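The washing machine saga, part whatever

So the old machine finally gave up in August, on a Saturday, with a full load in it and the door locked. I'd put it on after breakfast and by eleven it was making a noise like somebody dragging a filing cabinet down a fire escape, and then it made no noise at all. It took me until teatime to get the door open. I won't go into what the kitchen floor looked like but every towel we own was involved, and then of course we had a pile of soaking towels and nothing to wash them in.

The new one is a Femberg. I'd never heard of them either! Rozália Rácz from my choir has had hers for years and swears by it, and when I looked them up there was one going at Hajdu, the appliance place behind the station, with 60 quid off for a scratch on the side that I can't even see now it's in. They delivered it, took the old one away, and the lad who plumbed it in was so quick I hadn't finished making his tea.

Anyway, what I wanted to write about is how I do the washing now, as a few of you asked after my moan about it last time (hello to the person who suggested I just buy more pants, I did consider it).

My mum was a sorter. Whites, lights, darks, reds on their own, woollens by hand, tea towels boiled to within an inch of their lives. I kept that up for years and it nearly finished me off, because with only the two of us in the flat you never get enough of any one thing to fill the drum. You end up with a sad little heap of pale things waiting a fortnight for company. So I've gone over to mixed loads for anything that's been through the wash a good few times already. New jeans still go on their own, inside out, for the first 5 washes or so. After that they can take their chances with everybody else.

The one thing I've got strict about is getting it all out the minute the cycle ends. I used to leave it sitting there all afternoon and then wonder why everything I owned had creases you could post a letter in. 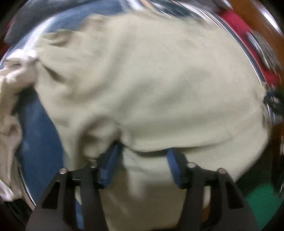 Big soft cotton things are the worst for it. They wrap themselves round everything else and you go in for a sock and come out with the lot, all over the floor you've just mopped. I've learnt to find an end and pull slowly, with the basket already shoved up against the machine, and give each thing a proper hard shake before it goes anywhere near the airer. Two shakes for anything with sleeves. It does make a noise, and the cat leaves the room, but I've hardly ironed since the summer.

Temperature-wise I do nearly everything at 30 now and I can't tell the difference, apart from towels and bedding, which still get a hot one. Less powder too. I was putting in a great heaped scoop every time and my sister pointed out that the box says half that for soft water, and we've got very soft water here. The dark things used to come out with chalky streaks on them and I'd been blaming the old machine for that, poor thing. Sorry, old machine.

Spin speed I'm still undecided on. The fast one gets things drier, obviously, and in a flat with no garden that matters a lot, but it does screw everything up into knots. The slower one means the airer is in the living room for an extra day and we have to watch telly round it. For now I'm going fast for jeans and towels and slow for shirts, and if it's all in together then I just toss a coin. If anybody has views on this I'd love to hear them, I know it's not the most glamorous question I've ever put to you.

The airer itself needs replacing, one of the wings has dropped and it sheds little flakes of white plastic on the carpet. I've got my eye on one that hangs from the ceiling on a pulley, like my gran had, but I'm told our ceilings won't take it. Will report back when I've had somebody round to knock on them.

Next time, the airing cupboard, which I have been putting off since before Christmas. There are pillowcases in there from two flats ago.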